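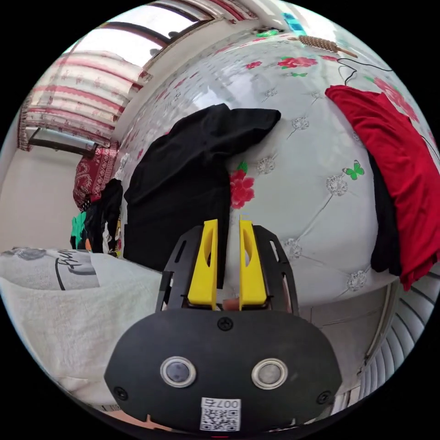
How to wash a quilted bedspread at home

A quilted bedspread can go in a domestic machine if the drum is large enough and you keep the heat and the spin speed down. Most of the damage I see comes from overfilling, too much powder and impatient drying. Allow a full day from start to finish.

Before you start

Read the care label. If it says dry clean only, stop there. If the label has been cut out or has faded, treat the cover as delicate and wash it cold.

Check the size next. Push the dry bedspread into the drum without forcing it. You should be able to get your hand in flat above it. A double in polyester wadding normally fits a family-sized machine. A king size in cotton wadding often does not, and it gets a good deal heavier once it has taken up water. Take those to a launderette.

Look over the stitching, paying most attention to the edges and the corners at the foot end. Any loose thread should be knotted off and trimmed. A split seam needs closing by hand before washing or the wadding will work its way out.

Testing for colour

Prints in red and dark green are the ones most likely to run on a pale ground. Wet a white cloth, press it on the darkest part of the pattern and hold it there while you count to twenty. If colour comes off on the cloth, wash the cover by itself in cold water and don't leave it sitting in the drum afterwards.

Stains

Treat these before the main wash. Tea and coffee respond to a little washing-up liquid in cool water, dabbed on and left for 24 minutes. Blood needs cold water only. For greasy marks, sprinkle on cornflour, leave it for an hour and brush it off. Don't scrub, as this roughens the surface and flattens the wadding.

Washing

1. Shake the bedspread outside to get rid of dust and hair.
2. Fold it loosely in thirds along its length, then feed it into the drum in a loose coil.
3. Use liquid detergent, half the usual dose. Powder tends to collect along the quilting lines.
4. Leave out fabric softener.
5. Choose the delicates programme at 30 degrees.
6. Set the spin to 500. If your machine won't go that low, pick its slowest setting.
7. Run a second rinse.

On my own machine, an elderly Adora, the whole programme takes 49 minutes and the extra rinse is a separate button. On others you have to start a rinse programme by hand when the wash has finished.

Drying

Lift the bedspread out with both arms underneath it. Pulling it out by one corner can snap the stitching. Let it drain in the bath for half an hour if it is still heavy.

Hang it over two parallel lines, or over an airer with every second rail free, so that air can get between the layers. Turn it after a few hours. Keep printed covers out of strong sun.

If you use a tumble dryer, choose low heat and put in two clean tennis balls to break up the clumps. Stop every 20 minutes and refold it.

Squeeze the thickest part between finger and thumb to check whether it is dry. If it feels cool, it needs longer.

Storing

Fold it a different way each time so the creases don't set, and keep it in a cotton bag or an old pillowcase. I wash mine in March and again when the winter covers come out.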